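Plidden Home Forum > Kitchens > Counters and Storage

Thread: Where does everything go on a short counter?

mapleandgrout
19/09/2022
We moved into a smaller place in Damstead and I have one real run of counter, 70 inches. It's white marble with gray veining, and I like it, but I can hardly see it anymore. Toaster oven, two-slot toaster, canisters, mugs, cereal, all of it lives out because the upper cabinets are full of plates. I want to keep the toaster oven because we use it every day. What would you move first?

Also open to opinions on whether a towel on top of a toaster oven is as bad as my sister says.

hwasilewska
Move the toaster. A toaster oven makes toast. You don't need both plugged in on a counter that size.

mapleandgrout
I knew someone would say that. The toaster oven takes twice as long for two slices, and my husband leaves at 5:30.

hwasilewska
Then put the toaster in a lower cabinet and take it out at night when you set up the coffee. We did that for years.

bezawit_b
I disagree with Hubert on this one. Anything you use every morning should stay where it is. If you have to lift it out of a cabinet you'll stop putting it back, and then you have a toaster on the counter and an empty cabinet. Start with the things you use once a week.

Your sister is right about the towel. Take it off before you turn the oven on, every time. Better yet, hang it somewhere else so you don't have to remember. The oven door handle isn't the place either.

olddrawers
Cereal boxes. They go on a shelf or on top of the fridge. No reason for them to be near the backsplash collecting crumbs.

Same for anything you clean with. Under the sink.

mapleandgrout
Top of the fridge is already bread and the mixing bowls. I could move the bowls.

Is anyone using those Endska rail shelves that go along the back of the counter? The one I looked at is 4 inches deep.

olddrawers
I had one. It wobbled when I put full canisters on it. Fine for spices. Went back to a plain wood shelf screwed into the studs.

bezawit_b
Mine is the Endska and it doesn't wobble, but I only keep mugs on it. Check the depth of your biggest canister first.

For what it's worth, I'd group by job. Breakfast things at one end, cooking things at the other. When I did that I found I had 2 sugar containers.

hwasilewska
Grouping is fine but it doesn't make the counter longer. She has too many appliances. I'll say it again, the toaster.

mapleandgrout
OK.
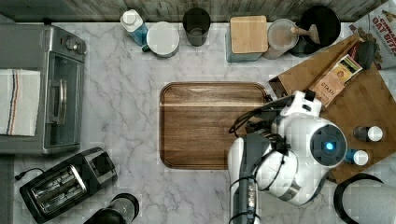
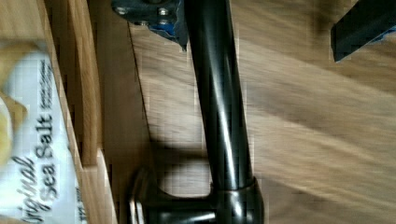

I think I'm going to try it bezawit's way for two weeks. Toaster and toaster oven stay at the left end. The cereal goes on the fridge and the bowls go down low with the pans. If I still don't have room to roll out dough, the toaster goes in the cabinet and Hubert can say so.

The canister with the square bamboo lid stays out no matter what. It's the only one that closes properly.

hwasilewska
Two weeks is fair. I'd still measure the cabinet now so you know it fits.

olddrawers
Wipe up spills on that marble right away, whatever you decide. Lemon juice and vinegar will etch it, sealed or not. I used the Tamiru stone sealer on ours, but it only helps with stains.

bezawit_b
Keep the cords in mind too. Loop up the slack behind the toaster with a twist tie so it isn't lying where you chop. And leave space around the toaster oven, the manual will tell you how much. Mine wanted more than I had been giving it.

mapleandgrout
Found the manual. I need to pull it forward. Cereal is moved, bowls are next.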